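4.3 Getting the garment onto the hanger
Enham Working Papers in Household Studies
Last updated: July

Of all the steps we looked at in the Urquijo clothing study, hanging turned out to be the richest, and we were delighted by how much there was to say about it. Folding has a long shelf of writing behind it. Hanging has hardly any, although most homes do both, and often within the same ten minutes. The 287 households that filled in our laundry diaries made more than 2,000 entries between them, and the entries on hanging were the ones with notes squeezed into the margins.

The first thing the diaries made plain is that a hanger can go in from either end. Some people feed it up through the hem and let the shoulders find their places. Others push one arm in at the neck, slide the garment across, and bend the second arm in after it. We call these the hem route and the neck route. The hem route is kinder to collars and is the usual choice for T-shirts. The neck route is quicker with anything that opens down the front, and with loose, slippery tops it can feel like the only one that works, because the cloth never stays open long enough to reach up through it.

Slippery cloth deserves a section of its own, and we hope to write one! A shiny sports top laid on a table does not keep a shape. It gathers into a heap, the front and back cling together, and the first job is simply to work out which opening is which. Diary keepers had lovely ways of doing this. Many look for the tag. Some pinch the side seam and follow it down. One entry from the Delovgate group reads, in full, "shake, look, swear, shake again," and we have not found a better account of it.

Heavier cotton brings a different set of problems. It holds its folds, so the opening is easy to find, but it also holds them when you would like it not to, and one shoulder often ends up bunched beside the hook while the other lies flat. Large prints stiffen the front and leave the back as soft as before -- a small thing, but it came up again and again in the diaries. People also disagreed, warmly, about where to do the job. The table camp likes to lay everything out flat. The mid-air camp lifts the shirt and lets its weight do the straightening. Quite a few people belong to both camps and change sides depending on the garment.

Figure 5 shows two garments with purple plastic hangers, one on a work table and one held up in the air.

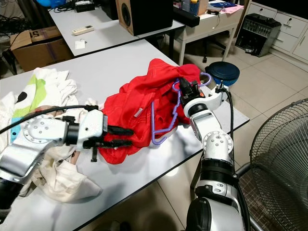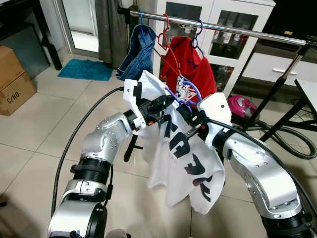 Figure 5. Red garment with hanger, on the table (first picture); white printed T-shirt with hanger, lifted (second picture).

The choice of hanger matters more than we had expected. In the Aron scheme, which we follow here, hangers are sorted by the width of the arms and by how far the arms slope, and color is left out altogether. We think color should come back in. Diary keepers use it constantly. They match hanger to garment, or keep one color for each member of the family, or give the good hangers one color and the spare ones another. In shared homes this saves a surprising amount of sorting later on, and several people described it with real pride. A scheme that leaves it out misses a good part of what people are doing when they reach for a hanger.

Jeans sit a little to one side of all this. They have no neck and no shoulders, so neither route applies, and most people fold them over the bar. Opinion divides on whether to fold at the knee or lengthwise first, and we could happily have filled another nine pages with it. What interests us is that jeans were the item most often hung first. Asked why, people gave answers about weight, about needing the sturdy hanger, or about wanting to get an easy one done before starting on the shirts.

Finally, there is the question of when a garment counts as hung. For some households it is when both shoulders are seated on the arms. For others it is when the hook goes over the rail, and everything before that is still part of sorting. We coded the diaries both ways and kept the second reading for the tables in Section 5, where 900 entries could be matched to a full sequence from basket to rail. The first reading is kept in the appendix for anyone who would like to work with it, and we very much hope someone will.

Contact: Household Studies desk, Enham
Copyright the authors. Free to share for teaching.
Back to top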